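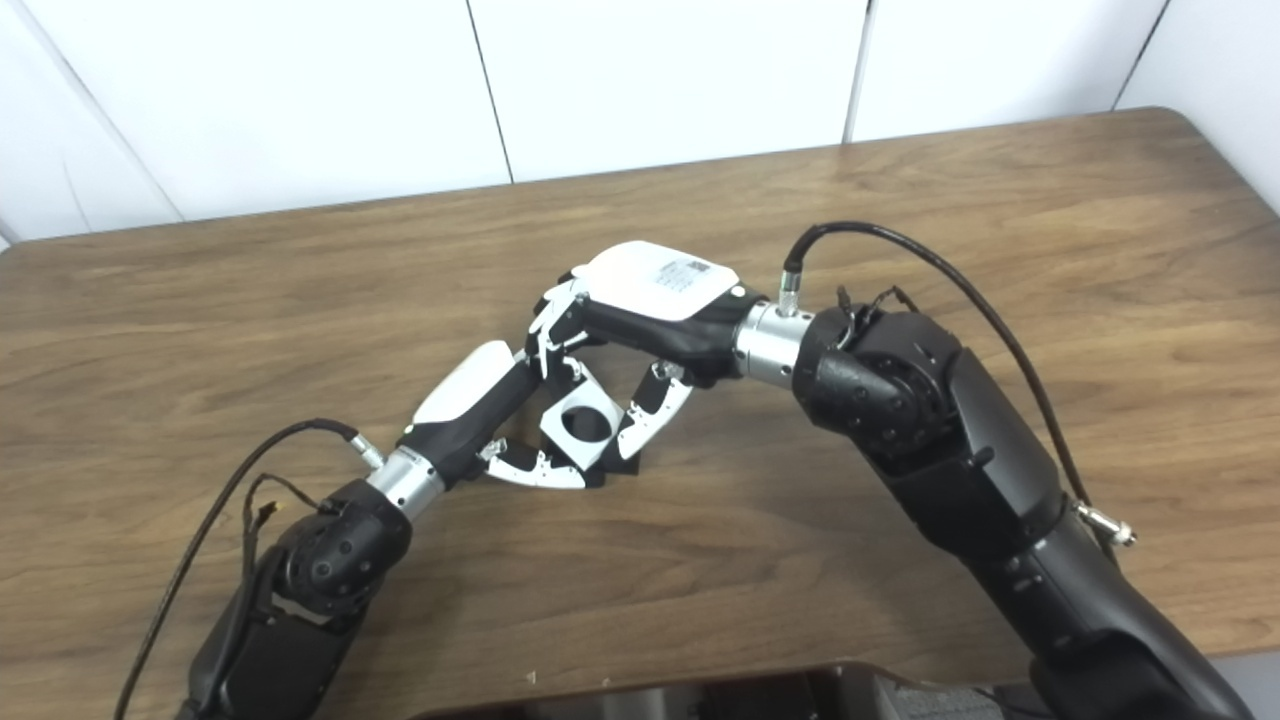
Bimanual handover planning is the branch of robot software that decides how two arms pass an object between them, or hold it together, without dropping it, crushing it or running into each other. It covers the choice of grasps, the timing of finger motions, the paths of both arms and the checks that decide when one hand may let go. The term is used loosely. Some authors count any task in which two hands touch the same part, while others keep it for a full transfer from one hand to the other. Published success rates often depend on which meaning was chosen, and papers do not always say.

Background

Early two-arm systems mostly avoided the problem. A part was set down by one arm and picked up by the other, which let each arm be programmed as if it were alone. Direct handover saves the extra placement and allows a part to be turned over in the air, but it creates a closed loop: as long as both hands grip the part, a small position error in one arm becomes a force on the other. Two-finger grippers tolerate some of this error through slip. Hands with several jointed fingers tolerate it in less predictable ways, and the claim that they are more forgiving has been made far more often than it has been tested.

Software structure

Most systems follow a layered design. A perception layer estimates the pose of the part, a planner selects grasps and arm paths, and a controller carries out the motion and handles contact. The layers usually run at different rates. Trouble tends to collect at the boundaries between them, for instance when the planner works from a pose estimate that was correct before the fingers closed.

Perception. Cameras give a usable pose for a part lying in the open. Once fingers wrap around it, much of its outline is hidden. Small, flat and symmetric parts are awkward even before that, as a square part with a round central hole looks the same after each quarter turn. Vendors of pose estimation software commonly report accuracy on unobstructed objects, a figure with little bearing on handover. Joint sensing in the fingers can fill part of the gap, though finger joints have play of their own and the readings may disagree with the camera. How the two sources should be weighted is still largely a matter of hand tuning.

Grasp selection. The giving hand must leave room for the receiving hand. Planners usually search over pairs of grasps and discard those in which fingers would collide. With simple grippers the search is short. With multi-finger hands it grows quickly, and many systems fall back on a small stored list of grasp pairs. Such systems are sometimes still described as general, a label that deserves some caution.

Control. During shared contact, at least one arm is normally run in a compliant mode, in which it yields to force. Setting both arms stiff risks damage; setting both soft lets the part drift. A leader and follower arrangement is the usual compromise. Learned policies, which map camera images and joint readings straight to motion commands, leave this choice implicit. Their supporters see that as an advantage. It also makes failures hard to trace, as there is no single setting to inspect afterward.

Release. Deciding when the giving hand should open is the least settled part of the subject. Common triggers include a rise in finger motor current on the receiving side, a drop in load on the giving side, or a fixed delay. The fixed delay is widely regarded as crude and remains in wide use.
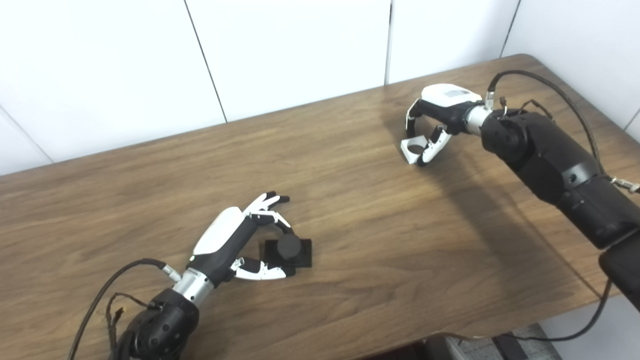 How does the software know that a part has been put down and released?

In most systems it infers this from several weak signals: the hand has reached its target height, the finger motors have opened to their commanded positions, and a camera check finds the part where it was meant to be. Any one of these can mislead. Fingers can reach their open position with a light part still clinging to one of them, and a camera may have its view of the part blocked by the hand. Careful implementations move the hand clear and look again before marking the step as finished.

Tooling

Limanora is a scheduling package for two-arm cells. It treats each arm as a separate process and uses shared locks to keep them out of the same space. The method is easy to understand and easy to debug. It is also cautious to a fault, and users have complained of arms that wait for each other over regions neither is going to enter. Version 3 added time-based locks, which shortened the waits but brought back some of the near collisions that the original design had ruled out.

Vevitz takes the opposite course and plans both arms as one system. Its paths are shorter in open space. Planning time rises sharply when fingers are modeled in full, and the default settings replace each hand with a single padded box. That simplification is stated in the manual and left out of most of the demonstrations.

Nudside is a logging and replay tool. It records joint states, camera streams and planner decisions on a common clock, and has done more for routine debugging than either planner, if only by showing how often an apparent planning failure was a late camera message.

Evaluation

There is no agreed benchmark. The Lozano handover set, one of the more frequently cited collections, contains 1,957 recorded attempts, of which 1,055 are labeled as successes. The labels were applied under a rule that counts a transfer as complete if the receiving hand holds the part for 6 seconds. The rule ignores orientation, so a part that arrives sideways passes. For assembly work that would be a failure. The set also covers only rigid parts, and results on it say little about cable, cloth or anything that bends.

Comparisons between methods are further weakened by differences in hardware. Cable routing, wrist stiffness and fingertip wear all affect results, and few reports describe them. Several groups have reported large gains for learned policies over planned motion, but the planned baseline is often a stock configuration with little tuning. Until the same hands, parts and stopping rules are used on both sides, such gains are best read as results for a particular cell.

See also

Dual-arm manipulation
Compliance control
Grasp planning
In-hand manipulation
Motion planning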